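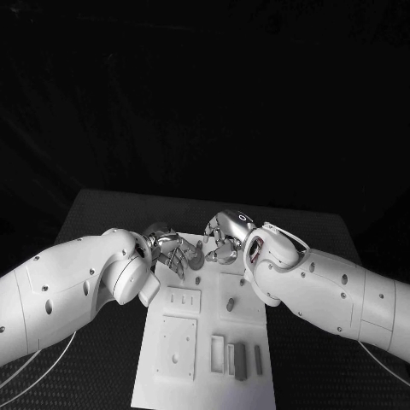
Bench notes: Darenden gets a task board

Apr 30, 2023

The two-arm build in the back bay, which most of you know as Darenden, has moved from waving at air to working over a task board. The board is white, lies flat on the dark table, and carries raised plates with slots and holes, a few upright cylinders and pegs, and a row of rectangular pieces along the right side. Both hands can reach the upper middle of it, where the current exercise takes place: the two sets of fingers close in on one dark gray cylinder from opposite sides.

Two hands on one small part is the awkward case. Each arm plans its own path in Skurkex, and until last month neither planner knew where the other hand was. Ilona Jakab rewrote the shared-space check so that both arms publish fingertip positions to a common table every 28 ms. If the predicted gap drops below 6 mm, the arm with the longer remaining path holds. The other finishes its move and releases the lock. It is slow, and for the time being we prefer slow.

Calibration

Board position is taught by touching three reference points with the left index finger. Repeat this whenever the board has been lifted, even if it went back to the same spot. The right arm takes its offset from the left and should not be taught separately – doing both gave us a twist error that took two evenings to find.

Cables

Leave slack at the wrists and keep the loops on the table clear of the board. A run pulled tight will drag the elbow reading off before the software reports a fault.

Backdrop

The black cloth behind the table stays up. The segmentation in Nevumow was tuned against it and loses the pale arm shells against the workshop wall.

Still open

Finger force on the right hand reads high after a long session. Ilona is logging 200 grasp cycles per side to see if the drift follows the hand or the driver board. The Bárány driver boards can be swapped left to right with a hex key, so please do not do this until her log is finished.

Slot insertion is planned for September. Anyone who wants to print spare plates should ask for the current files first, as the slot width has changed.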